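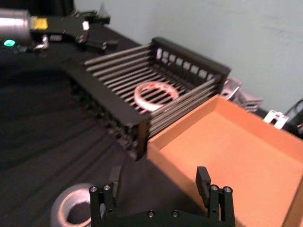

Wrist camera view in Grikine: tape roll in the rack, open tray to the right, second arm at upper left.

Grikine Wrist Perception and Planning Module
Sold by Prukanlow. Part no. 1730.

Grikine is a software package for two-arm workcells that have a camera on each wrist. It finds parts in racks, trays and boxes, plans a grasp for each one, and checks the path of both arms before either one moves. It runs on the cell computer next to your existing arm controller.

Ring-shaped parts get their own grasp type. The planner can close on the outer band or put one finger through the hole, and it picks whichever leaves more room for the fingers. Clear and shiny tape is supported. Set the part class to "translucent" so that rods or slats showing through the roll are not taken for part edges.

Racks are entered as open models. You give the rod spacing and the height of the end panel, and the planner keeps the fingers out of the gaps. The rack may sit at any angle to the wall.

Small items left on the table, such as a cable tie or a clip, are added to the collision map when the wrist camera sees them. Loose cables should be drawn in by hand as keep-out zones.

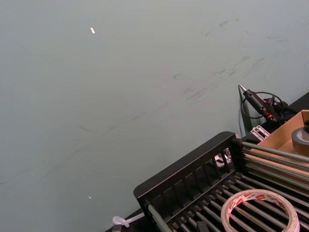
Specifications
Stored part models: 2000
Keep-out zones per cell: 456
Planning time limit: 200 ms default, adjustable
Arms per license: two
Log format: plain text or Clukdale project file

In the box
License key, install drive, printed calibration target, quick start sheet. Cameras and grippers are sold separately. The Pollock calibration stand fits the supplied target.

Orders placed before noon ship the same day.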